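Depot charging and the case for the slower plug

Operators replacing diesel buses tend to begin with the charger. The argument runs that a vehicle which can be filled in under an hour is a vehicle that can be used more, and that a depot with powerful chargers therefore needs fewer buses. I think this is wrong for most towns of moderate size, and the Cuketport depot shows why.

Cuketport runs 40 single-deck buses. Nearly all of them are parked by eleven at night and the first leaves at a quarter past five. Energy use on the longest duty, the Torley route, was logged through one winter by Eilif Forsberg, who was then the depot engineer. With the heating on, no bus came back needing more than it could have taken from a modest charger during the hours it stood in the yard. The timetable already contained the charging window.

The original proposal ignored this. It specified a peak site demand of 1298 kilowatts, a figure reached by adding up the rated output of every charger and applying a small allowance for diversity. The existing connection could not carry it. A new substation was priced, a cable route along Sandberg Road was surveyed, and the programme slipped by two winters while the wayleaves were argued over.
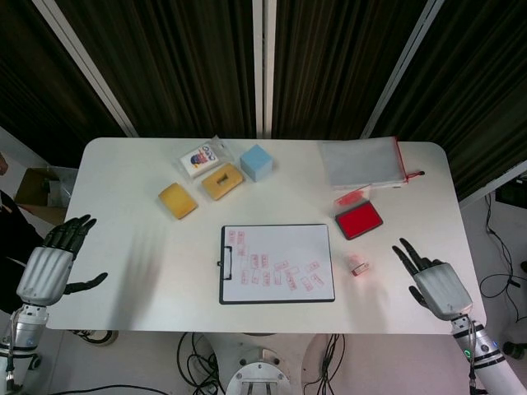

A revised scheme, drawn up by Stellan Solberg, used smaller chargers and a load controller that staggers the start times. Peak demand fell to 798 kilowatts. That fitted within the connection the depot already had, with a little left over for the workshop and the wash.

The usual objection is resilience. If a charger fails overnight, a slow one cannot be made up for in the morning, whereas a fast one can. This is true of a single charger. It is less true of a yard, where the failure of one small unit takes out one bus and the failure of one large unit, shared between several bays, can take out four or five. Cuketport kept two fast chargers by the exit for recovery work, and I would regard that as the right number for a fleet of its size.

A second objection is growth. Fleets get larger, batteries get larger, and a site built to its present load will have to be dug up again. The answer is to lay spare ducts, as ducting is cheap while the ground is open. Transformers are not cheap, and one that sits lightly loaded for ten years still has to be paid for and still has its standing losses – a cost that rarely appears in the business case.

There are places where fast charging is justified. Night services are one, and long rural routes with a short layover are another. Funding rules should allow for both. What they should stop doing is awarding marks for charger output, as the present forms do, when the quantity that matters is energy delivered before the first departure. Any operator can work that out from a duty sheet and a winter's meter readings, and it ought to be asked for before anyone applies for a bigger connection.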